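Olby: open house listings, cleaned up

README for the April release, last touched 07/07/2022 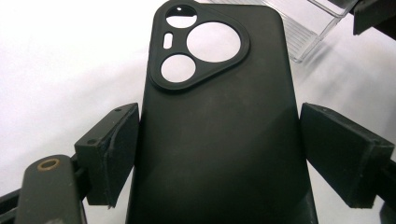
Hi! I'm Amber Greenwood, and I put Olby together after one too many evenings copying open house times out of real estate newsletters by hand. It's a plain table of 274 open house notices from three towns, Roraria, Wubshet and Surnano, with one row per showing.

What you get

olby.csv is the table itself. Columns are town, street, day, start, end, asking_price, bedrooms and notes. The towns file has the spelling variants I ran into, so if you want to match against your own list, start there.

Times are 24-hour and local. Agents write them every way you can think of (noon, 12 PM, 12:00pm, "lunchtime") and I turned all of those into the same format. "Lunchtime" became 12:00, which was my call, so change it if you don't like it!

Where it came from

I typed most of it in from printed flyers and the weekly email lists I was already signed up for. House numbers are gone. I kept the street name only, and I took out agent names and phone numbers too. Please don't try to put them back.

Things that will trip you up

Prices are missing in 93 rows. Some agents just say "call for price" and I left those blank, so don't read a blank as zero (I did this myself the first time and got a very cheap average for Wubshet).

A house that was open on two days shows up twice. There's no ID linking the two rows, only the street and the price, and on long streets that isn't enough.

Surnano is thin, with 30 rows, and nearly all of them are condos by the water. I wouldn't draw any conclusions about the town from that.

Canceled showings are still in there if the notice went out. I have no way of knowing who turned up at what.

Checking

I went back over 50 rows against the flyers and fixed the typos I found, mostly end times. There are surely more. If you spot one, send me the row and what it should say and I'll get it into the next version.

Use

Do what you like with it, school projects included. A mention of Olby would be nice. Next up is splitting the notes column, which is a mess of parking directions and "shoes off please."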